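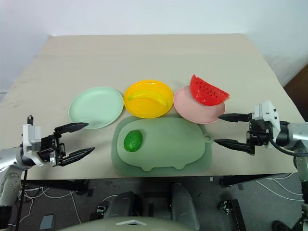

Rocío Bustamante wrote to ask whether we are one more meal-planning study that ends with a coupon for protein bars. Fair question. She had signed up for two of those and got the bars both times.

We are not selling anything, and we have our doubts too. The Nado plan claims that eating from smaller, brightly colored plates makes people eat less at dinner without noticing. It is a nice story. We have read the booklet twice and we still can't find where the claim comes from, apart from a survey of people who had already bought the plates.

So we want to test it at home, with ordinary dinners, in Arnier and Herrero.

## Who we need

Adults who cook at least four nights a week and eat at a table, a counter or a couch. We don't care which. You can live alone or with others. Please don't apply if you are on a diet set by a doctor, or if you already own the Nado set and love it.

## What you would do

- Eat dinner from your own plates for the first half of November, then from ours for the second half.
- Weigh the food before you sit down and weigh what is left. We lend you the scale.
- Write down snacks after dinner. Most studies skip this part, and we suspect it matters more than the plate.

It gets boring by the second week. Two people quit our spring trial over the weighing, and we would like you to know that before you say yes.

## Pay

$320, paid in two parts. You keep the first part if you drop out halfway. The scale comes back to us.

We have room for 40 households. No promises about weight loss, better sleep or anything else on the Nado box. If the plates do nothing, we will publish that, and you will get the same letter as everyone else.

## To apply

Write to Nuanchan Nakpan at the Isunari Kitchen Study, P.O. Box 677, Arnier. Tell us what you ate last night and who cooked it. Calls are answered after 4 p.m.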